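# The Patient Business of Teaching a Hand to Let Go

*Software, not steel, is where most of the hard work in home robotics happens now, and a small group at Terkeo has spent the better part of a year on the last few centimetres.*
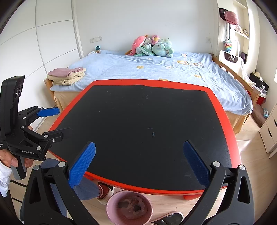

*Two hand-held grippers at the low table, with a stack of folded towels waiting on the corner of the bed.*

Mali Dafis has a habit of folding whatever is in front of her while she talks. The afternoon I visited it was a tea towel, then a paper napkin, then (once she'd run out of both) the sleeve of her own cardigan, which she creased and smoothed and creased again while explaining why a robot that can pick up a towel beautifully may still have no idea how to put one down.

"Picking up is a lovely clean problem," she told me. "You close, you feel something, you lift. Letting go is all judgment. When is it supported? Which edge is still hanging? If I open now, does the whole thing slump?"

Dafis runs the policy side of a project called Cadwaladr, and the policy, in this line of work, is the piece of software that looks at camera images and decides what the hand should do next. Hers is learned from people. Someone carries the grippers around a home and does ordinary chores with them, and the recordings become the lessons. You'd think the clever part would be the learning, and there's certainly plenty of cleverness in it, but I spent most of my two days with the group hearing about everything on either side: the lining up of clocks, the throwing out of bad recordings, the endless fussing over where exactly a wrist was at a given moment.

That last one belongs to Benedek Szekeres, a tall, soft-spoken man who came over from surveying and still thinks like a surveyor. His program is called Rinby, and its job is to work out the path each gripper took through a room using what its camera saw along the way. It likes clutter. A bedroom full of toys and shelves and odd little bags on hooks is close to heaven for Rinby, because there's always some corner or pattern to hang on to. What it doesn't like is a big pale door, or a plain white wall, or a glossy black tabletop when the hand drops in close and there's nothing else to look at.

"People tidy up before we come," Szekeres said, with real sorrow. "They mean well! I wish they would leave everything out."

When Rinby loses its place, it used to guess, and the guess would be smooth and confident and wrong. A towel would be recorded as landing somewhere inside the mattress. The version the group runs now is more modest. It marks the stretch it isn't sure of, carries on, and comes back to stitch the ends together once it has seen the rest of the room. If the stitch doesn't hold, the recording goes into a pile for a human to look over, and the human is generally Osian Penry.

Penry is the group's tooling person, and I'll admit I had expected the tooling to be the dull part of this story. He sat me down in front of a viewer he wrote himself, a plain grey window with two video strips, left hand and right, and a wobbly coloured line under each showing how far the fingers were open. He dragged the cursor back and forth over a fold for me until I began to see it too: the right hand closing early, the left hand drifting in to help, and a long flat stretch where neither did anything at all.

"That's someone thinking," Penry said. "Or someone's been asked a question from the kitchen. The model can't tell which, so it learns to stop and think at that spot, every time."

The first Cadwaladr policy had been full of those pauses. It would bring a cloth to the edge of a table and hover there like a guest who can't decide whether to sit. Penry's fix was a small filter that shortens idle stretches without removing them altogether, and he was quite firm about the second part. Cut every pause and the robot becomes hasty, snatching at fabric before it has settled. He leaves a short wait after each release, and it has made more difference than a good many grander ideas.

By the time I came through in September, the group had 3776 recordings that had survived Rinby and Penry both. Each is cut into short segments, and the policy predicts up to 20 steps of motion at a go before looking again. Dafis would like that number to be smaller, so the robot notices sooner when something slips. Ronaldo Dizon, who looks after the controller underneath, would like it left alone, thank you very much, as he has to turn those predictions into joint movements that don't judder.

The two of them have been arguing this out in good humour for seven months. Dizon's latest offer is to blend each new prediction into the tail of the old one, giving more weight to the fresh view when the fingers are close to something. He showed me both versions on the bench arm down the hall. The old one laid a hand towel on the counter with a little flick at the end, a bit of a flourish. The new one lowered it, paused, opened, and backed away along the same line it had come in on. I found myself leaning forward in my chair, which is a silly thing to do over a hand towel, but there you are.

It still fails, of course. Of the seven household tasks on the whiteboard, only two had a green tick beside them, and one of those had a question mark beside the tick in what I was told was Llinos Sayce's handwriting. Sayce writes the tests, and she's not easily charmed. She had watched the same hand towel go down and asked Dizon, quite kindly, what it would do with a damp one.

He has a bucket under the bench now, and a line strung across the corner of the lab for drying.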